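Stodard College to Replace Flat Course Fees With Itemized Billing in September

Change affects 2581 enrolled students; total charges per program remain at current level

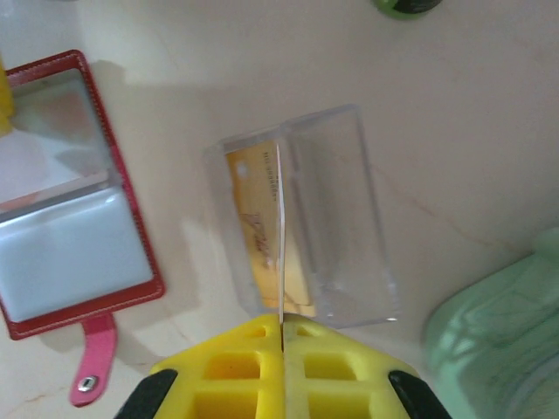 Stodard College will stop charging a single flat course fee at the start of the September term and will bill each course charge as a separate line on the student account. The change applies to all undergraduate and certificate programs at the Manen and Purkatlow campuses. Graduate programs already use itemized billing and are not affected.

The flat fee was introduced in 2019, when the college merged its two campus billing offices. It combined charges for printing, software licenses, studio access, field travel and course materials into one amount, set by program and applied each term regardless of the courses a student selected. Students in programs with few material costs paid the same amount as classmates in the same program who took several courses with high material costs.

Under the new schedule, each course will be assigned to one of 6 charge categories. The category will appear next to the course number in the online catalog and on the registration screen before a student confirms enrollment. Courses with no material or access costs will be placed in the zero category and will carry no charge.

"The flat fee was simple to administer, but a student could not trace it to a specific course," said Nayara Aguiar, director of student accounts. "The itemized statement shows the course, the category and the amount. If a course is dropped within the refund period, the charge for that course is removed at the same time."

Category amounts were calculated from departmental spending records. Departments submitted their expenses by course, and the Office of Student Accounts removed items already covered by tuition, including instructor pay, building maintenance and general computing. Combined revenue from course charges in each program is projected to remain at its present level. Individual students may pay more or less than before, depending on course selection.

Financial aid packages will be recalculated after registration closes. Students whose aid covers course fees do not need to submit a new application. Aid will be applied first to tuition, then to course charges, then to housing and meal balances. Outside scholarships that name the flat fee in their terms will be credited against itemized charges up to the same amount.

Departments may request a category change once per academic year. Requests must include a cost record for the course and must be received before the catalog is published. Charges will not be changed after registration opens.

Billing statements will be issued through the Kovács account system, which the college uses for tuition payments. Login details stay the same. Installment plans remain available, and a plan may include tuition and course charges together. The first installment is due by 5 p.m. on the date printed on the statement.

Students can view draft category assignments at the student accounts counter on either campus. Questions about a specific course should be directed to the department offering it. Questions about statements, refunds or installment plans should be directed to the Office of Student Accounts.

About Stodard College

Stodard College offers undergraduate, graduate and certificate programs at campuses in Manen and Purkatlow.

Media contact: Nayara Aguiar, Office of Student Accounts, Stodard College, Manen campus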